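Chapter 4
Showing the Robot What to Do

4.1 Two ways to give a demonstration

In Chapter 3 the robot's path was written out by hand, one waypoint after another. That works when every part arrives in the same spot. It works poorly for a bin of mixed goods, where the next item may be stiff, soft, or leaning on its neighbor. In such cases it is often quicker for a person to do the job and let the robot learn from the recording.

A demonstration can be given from a distance or by hand. In remote control, the operator moves a joystick or a second arm, and the robot copies the motion. In hand-held work there is no arm at all. The operator carries a gripper tool to the table and does the task with it, while a camera on the tool records what the fingers are facing.

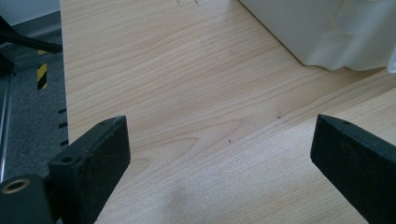 Fingers open over the tabletop.

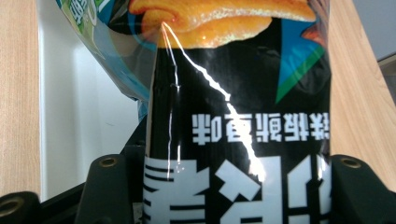

Fingers closed on a snack bag, with a second bag and a white container behind it.

Each method has its costs. A remote operator works with the real arm, so every recorded motion is one the arm can make. The operator also feels little or nothing of the load, and tends to go slowly. A person holding the tool works at close to normal speed and can tell when a grip is poor. But a human wrist can turn in ways the arm cannot, and some recordings will have to be thrown out when they are checked against the joint limits in Section 4.4.

Lejla Todorova ran both methods on a packing task at Plastmont. Her group kept 1,441 hand-held demonstrations out of 2,000. Most of the rejected ones failed for a simple reason — the operator had reached in from an angle the arm could not match. After that, operators were told to keep the tool within 90 degrees of its starting direction.

4.2 What a recording contains

A single demonstration holds 2 streams of data, the camera images and the position of the tool, along with the opening of the fingers at each time step. The streams must share one clock. If the images lag behind the finger readings, the robot will learn to close its fingers too early or too late. We begin with the clock.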